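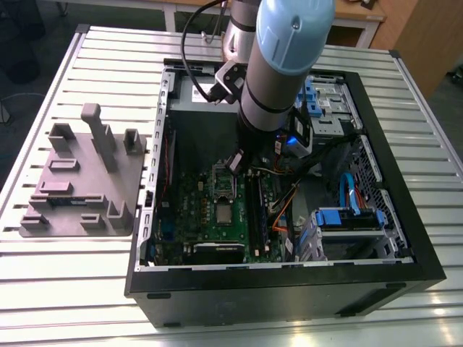
Desktop tower on the bench with its side panel removed and the processor socket open.

Esteck publishes bench procedure for desktop tower refurbishment

Dramley, 07/07/2019 – Esteck has released the written procedure used at its Dramley workshop for opening, inspecting and rebuilding desktop towers. The document, titled Penavell, covers the processor, memory, graphics card, drives and internal cabling. It replaces two earlier work sheets that had been in use since January.

Penavell has 10 sections and 447 numbered checks. Each check is recorded as pass, fail or not fitted. A tower with any open fail is held back from dispatch until the part has been replaced and the whole section repeated.

Work is done with the case on its side, so that the motherboard is flat and the processor can be lowered vertically into the socket. The side panel comes off first and stays off until the final cable check. Drive bays are left in place unless the drive itself is to be changed.

"Most of the faults we record on returned machines are in the socket or in the cabling," said Duangjai Phetsri, technical manager at Esteck. "A bent contact takes a minute to find if the socket is inspected under a good light. It takes an afternoon if the cooler has already gone back on."
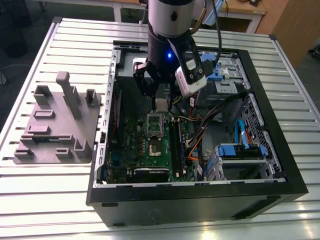
Processor and socket

The section on processors is the longest. The retention frame is to be fully open before the processor is brought near the board. The corner mark is matched to the socket, and the part is lowered without sideways movement. No pressure is applied until the lever is closed.

Cabling and drives

SATA data cables are checked at both ends and kept clear of the memory slots. Power cables are routed along the drive side of the case where their length allows. Plastic drive rails and latches are tested by hand – cracked ones are replaced, not glued.

Availability

The procedure has been in trial use at Dramley on a batch of 300 towers supplied by Wannasri. Printed copies are available to repair workshops and training centres on request. A revised edition, with an added section on power supply testing, is planned for January.

Enquiries: Pravesh Mkhize, Esteck press office, Dramley.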